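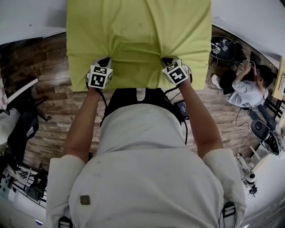 Cloth handling with wrist markers on, seen from overhead.

Gathering examples at Triltier: a short gallery

I spent an afternoon in July with the group at Triltier that collects cloth-handling examples for a learning system they call Cosgate. The pitch is simple. People handle fabric, the movements get recorded, and a model is supposed to pick up the knack. I have heard that pitch before, for other materials, and I went in with my doubts packed.

The yellow-green sheet gets held out by two hands, with a marker cube on each wrist. The cubes give a position for the wrist. What they say about the fingertips is another matter, and pinching a corner is mostly fingertips. Hauke Ruppert, who runs the sessions, told me the model fills that in. I asked how they check. He said they look at the results.

The target is 1000 examples for the first round. Each person does 40 before handing over, and by the last few of those I would expect anyone to be bored and a little careless. Is that useful variety or just noise? I got two different answers from two people at the same desk.

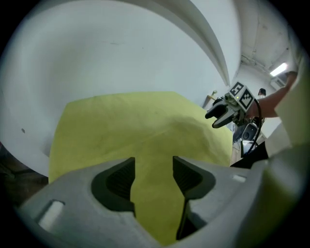
The hand-held grippers are the part I find easier to believe in. Whatever the tool can't do, the person holding it can't do either, so at least the recording doesn't promise more than a machine with the same jaws could manage. It is slower, though, and it takes practice. Waltraud Dreßler throws out 6 or 7 takes from a new person's first batch, and she is stricter than the written rules ask her to be. I'd like to see the rules catch up with her.

My other complaint is the cloth. A model that has met one sheet of one color knows one sheet of one color. Kohlhase, the next set, is meant to bring in heavier fabric and some patterned pieces — the list I saw was short, and half of it was still tea towels.

I asked for a look at the failed runs as well as the good ones. They said yes, and the folder should reach me once the first round is finished. I'll add to this page then.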